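Filed under: Robot Hands, Weekend Notes

I've been on a small tear with demonstration data since the Norow paper came out, and I finally get why people love hand-held grippers. You squeeze, the fingers close, the camera rides along on the tool, and a person can record a grasp about as fast as they can think of one. No arm needed!

Our Ukwood set is all clutter: twine, batteries on a card, clear cases, a bottle lying on its side, everything on a patterned cloth with the sun coming in hard.
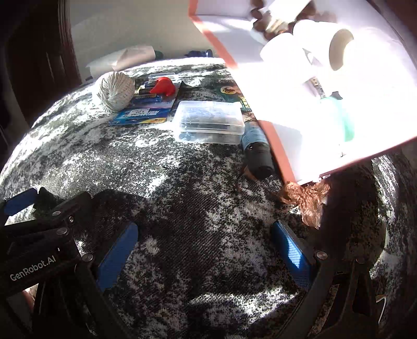
Two grippers, one table's worth of small stuff.

The result I'm excited about is a plain one. We trained one policy on 110 demos with even lighting and another on 75 with harsh, patchy sun, then tested both in sun. The smaller set won by 28 points. I reran it with 6 seeds and the gap held up – I was grinning at my laptop.

My guess is that glare forces the model to lean on shape. White string half lost in sunlight, clear plastic that shows up mostly as bright edges, finger shadows sliding over the weave... it has to cope with all of it. 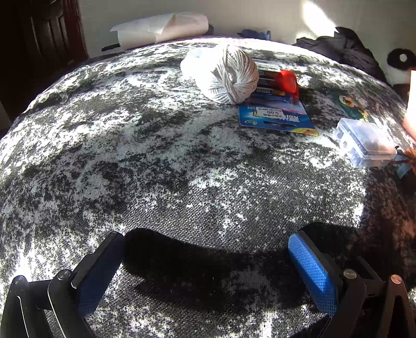

King-fai Leung wrote back that he'd want the same test with the two sets cut to equal size before he believed the shape story, and he wondered if the sunny demos were simply slower and more careful. Fair point, and I can check the speeds tonight.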